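Chapter 4
Fasteners, Small Parts, and the Work Surface

4.1 Scope of the chapter

Chapters 2 and 3 covered the frame and the two-finger gripper as separate assemblies. This chapter brings them to the bench. It treats the handling of small parts during a home or shared-workshop build, the choice of a work surface, and the first tasks given to a pair of hand-held grippers before either is mounted on an arm.

The running build is the Obi bench, put together by Zofia Makowska and Adebayo Olaniyan in the Hornatgate workshop. Their parts list runs to 916 entries, most of them screws, washers, and spacers. Sorting took up more of the first month than cutting and drilling combined, and their log for October records three Monday sessions lost to mixed M3 and M2.5 screws.

4.2 The sorting task

A compartment box is a useful first object for a gripper. It has a lid on a hinge, a latch, thin walls, and cells of more than one width. Opening it takes two hands: one holds the base still while the other raises the lid. Removing a part from a cell then requires the fingers to enter a narrow space without touching the partitions.

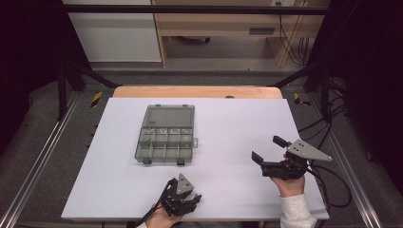

Should the grippers be tested by hand before they are mounted?
Testing by hand comes first. A builder holding the gripper feels a binding joint or a slipping finger at once, and the fault can be corrected with a screwdriver. After mounting, the same fault is easily mistaken for an error in the arm or in the control program.

4.3 The work surface

The surface must be flat, fixed, and plain. A board laid over a table meets the first and third conditions; the second depends on how the board is held. Clamps at the corners are adequate for light work. Double-sided tape creeps under side loads and should be checked at the start of every session.

Cables are to be routed away from the reach of both hands. Leave enough slack for full travel, then tie the remainder to a post. On the Obi bench, a cable tied 60 mm too short pulled a connector loose during the second trial.

4.4 Before you begin

Read Section 3.6 again if the gripper fingers do not close evenly. Set the finger opening to 30 mm and confirm it with calipers at the tips. Enter the reading in the build log, together with the part number of the finger set. Exercises 4.1 through 4.5 assume that this has been done.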